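Handout 2: Reading Stone, Real and Printed
Surface and Finish, Burnside evening course

Welcome back, everybody, and thank you for lugging your samples up all those stairs! Last time we handled honed limestone from the Gultdale quarry, and tonight we move on to marble and the many things made to look like it.

Veins in real marble come from minerals that were in the rock before heat and pressure changed it, so they wander, fork and fade as they please. A printed pattern has to repeat somewhere. On the Sekden sheet in your folder the repeat comes every 30 inches — find it with a ruler first, then try again by eye from across the room.

Color is a softer clue. Greenish veining often points to serpentine, though printers are fond of green too, so please don't hang your whole answer on it.

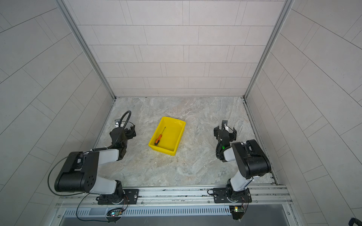

Fig. 12. Marble-patterned floor, light gray with white, beige and faint greenish veining; pale gray tile-patterned panels behind.

For next time, read the Pai chapter up to page 381 and bring one rubbing of a floor or countertop you walk past often. Soft pencil works best, and thin paper, and a little patience with the corners.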